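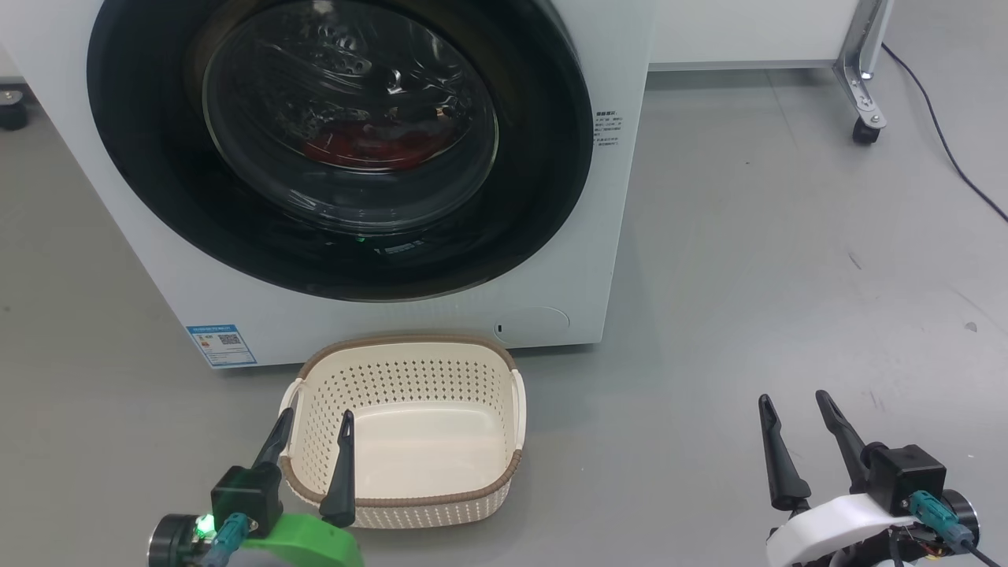

Laundry Day at the Jivport Workshop

Washer and basket, from the robot's head camera. One red garment is in the drum, the door is shut and the basket is empty in front of it. Both grippers are down low, the left one by the basket's front corner and the right one out over the floor with its fingers open.

What we're doing here

We've been teaching a two-armed robot to unload a washing machine, and I can't remember the last time a household chore got me this excited! The job sounds tiny: open the door, reach in, find the clothes, put them in the basket. Try doing it through a pair of remote arms, though, and you start to notice how much your own hands take care of without asking you first.

Every demonstration is driven by a person. The operator sits at the Kaveo station (two small leader arms and a screen) and moves the leaders, and the robot's arms follow. While that goes on we record the camera views, the joint positions and how far each gripper is open. Those recordings are what the policy learns from later, so a calm, clean run is worth a lot more to us than a fast one.

Our goal for the laundry set is 4,000 demonstrations. We passed 670 in July, and I'm already seeing the operators settle into a style: slower near the glass, quicker on the way to the basket, a little pause before letting go.

Notes for anyone driving

The head view is the one you'll use most. It gives you the door, the basket and your own fingers all at once, which is lovely, but it's a steep angle and depth is hard to judge. Move one gripper a little before you commit to anything. You'll get a feel for the distance in a few tries.

Watch the glass. A domed porthole throws back a lot of room light, and a garment lying at the bottom of the drum can look like a dull patch of color and nothing more. New drivers often reach for where they think the cloth is, then correct. Please leave those corrections in! The policy needs to see a person miss by a bit and fix it.

Start with your fingers open. It saves a step at the door, and it makes the first few seconds of every run look alike, so the Prins labeling tool can find the beginning without help.

Give the basket some variety. We shift it and turn it between runs, a hand's width one way or the other, and I'd love to see more of that. The perforated sides are kind of fun too, because a fingertip can catch in a hole if you come in low. Come in from above and drop the clothes over the middle.

Keep each session to 20 runs and then swap. Driving is more tiring than it looks (your shoulders will tell you), and the last few runs of a long session always have a wobble in them.

Practice before you record. The Mevden practice board has 18 short exercises, mostly pinching and dropping bits of cloth, and the ones with a thin sock are the best warm-up I know for drum work.

Coming up next: two garments tangled together, then a full load, then towels. I've been driving the towels after hours just for the pleasure of it, and they are heavy, floppy and wonderful. More pictures once those runs are in.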